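Old plastic bins going yellow, toss or keep?

siltden_attic
Posted 23/08/2025
So I'm finally redoing the hall closet and I've got 11 of these big plastic bins, the see-through kind, and a bunch of them have gone yellow. I've had one sitting on the table since lunch trying to make up my mind. No cracks, but it's kind of a milky yellow now and I can't make out anything through the sides.

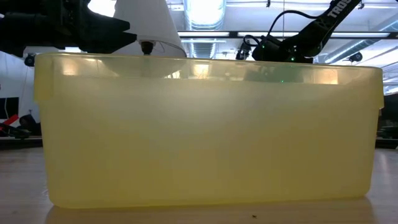

My sister says dump them all and buy matching ones, but that's close to 200 bucks and I'd rather spend it on shelves! Has anybody gotten the yellow out? Or do you just live with it?

mrs_protwood
Live with it. Stick a label on the front and you'll never think about the color again. Mine have held Christmas stuff for years (okay, and some yarn).

Rivirance
Gonna disagree. Once they get old like that the plastic can go brittle. I picked one up full of books in July and the bottom stayed on the floor. Push on the sides, and if it creaks, out it goes.

mrs_protwood
Books in a bin that size, well, there's your problem lol

Anjana Begum
I tried baking soda paste on 4 of mine and got sore arms and clean yellow bins. If it's grime it'll wash off, but if it's the plastic itself I wouldn't bother. Blankets and coats go in mine now, nothing heavy.

siltden_attic
Ok, pushed on the sides and no creaking! Keeping it for blankets. Labels it is, but I'm still trying the baking soda on one of them, sorry Anjana.

Rivirance
Fine, but lift it from underneath.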